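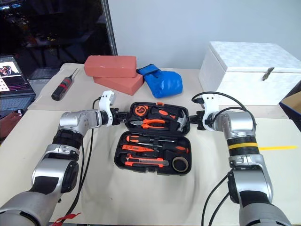
Two-handed jobs need a stop rule for each hand, a reader at Iltley wrote to me after my last column, and a third rule for when the hands disagree. I've been chewing on that ever since, and I've come around to thinking it's the best thing anyone has sent me this year.

My last column was a gripe about our house rules for bench robots. We work from a document called the Lurkley sheet, which started out as one page and now runs to 17. Most of what's in it is fine! It tells you where to stand, what to check before you power up, how to log a fault. But it was written back when everyone had one arm bolted to one bench, and you can feel it on every page. "The arm shall halt." Okay, which arm?

Think about a pair of arms with a grip on either side of an open tool case, and a hammer, pliers, screwdrivers and a utility knife sitting in it. Say the left one trips its force limit and halts, exactly as the sheet tells it to. The right one hasn't tripped anything, so it's allowed to carry on. Each arm, taken alone, is following the rules to the letter. The case, meanwhile, gets dragged or tipped, and a hammer goes wherever a hammer feels like going. I don't think that counts as safe, and I don't care how nicely both logs read afterward.

So what would I put in? First, linked stops. If two arms are touching the same object, a stop on one is a stop on both, full stop (sorry). The folks who like the current wording say this will cost us time, and sure, it will. We ran 1,606 two-arm attempts on the Neven bench between spring and November, and linked stops made plenty of those end early. I was annoyed by some of them. I'd still take it.

Second, and I get more pushback on this one, a stop should not mean let go. The sheet has a line that says grippers "should open on fault," and for a finger caught in a gripper I completely see why. For a case held up at chest height it's a terrible idea. I'd like the rule to ask what is being held and how high, and I'd like a person to answer that before the run starts. Write it on the run card. It takes less time than pouring a coffee.

Third, please, say something about what else is allowed on the table. The sheet gives us 4 lines on this and three of them are about drinks. I'm as guilty as anybody of leaving the next task's stuff sitting at the back of the bench while the current one is going, and I'm not asking for bare tables, which I think would make the tests less useful anyway. I just want us to agree on how much clear space an object in motion gets. The McGrath draft suggests 600 millimeters on every side. That seems like a lot to me, and on our tables it would leave you working in a spot the size of a dinner plate. But at least it's a number, and we can argue about a number.

Back to my correspondent and the hands that disagree. Suppose both arms are healthy, no limits tripped, and one wants to lift while the other is set on sliding. Who wins? Right now it's whichever is stronger, and that can't be the policy. My vote is that neither does: both hold still, keep their grip and wait for a person. The reader would rather have one arm named as lead before every run, with the other told to follow. I can see the appeal, and it would be easier to write down. I worry about the day the lead arm is the one that's wrong.

Comments on the new sheet are open until the end of the month. If you've got a two-arm bench, send yours in, even if it's only to tell them I'm being fussy about the hammer.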